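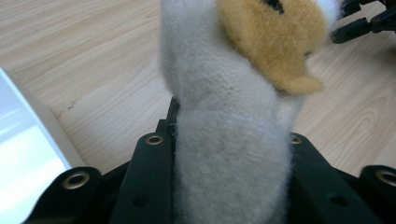 인형과 장갑 정리

읽는 시간 2분

5월에 작업방을 정리하기 시작했는데 이제야 두 가지가 남았다. 인형하고 작업용 장갑이다. 둘 다 천으로 된 물건이고 부피가 있어서 계속 뒤로 미뤄 두었다.

인형부터 적는다. 흰 털 인형은 짧은 털이 촘촘한 몸에 황갈색 긴 털이 붙어 있다. 짧은 털은 조금 뭉쳤고 아래쪽에 거뭇한 기운이 있다. 버릴 정도는 아니어서 남기는 쪽으로 정했다. 몸이 길쭉해서 눌러 넣으면 접힌 자국이 생긴다. 전에는 다른 인형들 밑에 깔아 두었는데, 이번에는 맨 위에 올리기로 했다.

세탁은 늘 하던 대로 한다. 세탁망에 넣고 찬물, 약한 코스, 탈수는 짧게. 긴 털이 있는 부분은 마르기 전에 굵은 빗으로 한 번 빗어 준다. 건조기에 넣었다가 긴 털이 꼬불꼬불해진 적이 있어서 그 뒤로는 그늘에 눕혀 말린다. 하루로는 속까지 안 마르고 이틀은 잡아야 한다.

인형 상자는 Kuipers에서 산 뚜껑 있는 것을 쓴다. 가로 80센티미터라 긴 인형도 구부리지 않고 들어간다. 상자를 하나 더 살까 하다가 안 샀다. 상자가 늘면 그만큼 또 채우게 된다.
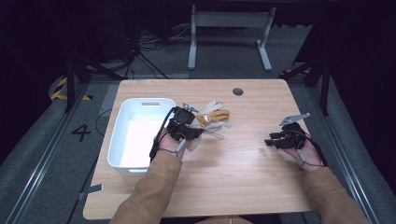
장갑은 탁자에 쏟아 놓고 고른다

장갑은 통 안을 뒤져서는 정리가 안 된다. 그래서 나무 탁자 위에 한꺼번에 쌓아 놓고 했다. 대부분 크림색이나 흰색에 가까운 천 장갑이고, 맨 위에 노란빛 도는 황갈색 장갑이 하나 올라가 있다. 담을 통은 손잡이 구멍이 있는 흰 플라스틱 통이다. 비워서 탁자 왼쪽에 두었다.

고르는 기준은 간단하다. 손가락 끝에 구멍이 났으면 버린다. 손목 고무가 늘어난 것은 걸레 대신 한 번 쓰고 버린다. 짝이 없는 것은 따로 모은다. 천 장갑은 좌우 구분이 없는 것이 많아서 두께만 비슷하면 새로 짝을 지어도 쓰는 데 문제가 없다.

짝을 맞춘 것은 손목 쪽을 한 번 접어 묶음을 만든다. 양말처럼 뒤집어 말면 고무가 빨리 늘어나서 그렇게는 안 한다. 통에는 손가락이 아래로 가게 세워 넣는다. 위에서 보면 손목 부분만 보이니 색으로 찾기 쉽다. 색 있는 장갑은 전정할 때만 쓰기 때문에 통 한쪽 끝에 따로 둔다.

작년에 Grovico에서 묶음으로 산 천 장갑이 아직 꽤 있다. 당분간 새로 살 일은 없다. 다음에는 창고 선반에 있는 화분 받침과 노끈을 볼 생각이다. 노끈은 300미터짜리 타래가 풀려서 엉켜 있는데 살릴 수 있을지 모르겠다.

최종 수정: 5월

문의: 블로그 방명록 | © Roos Martens | 맨 위로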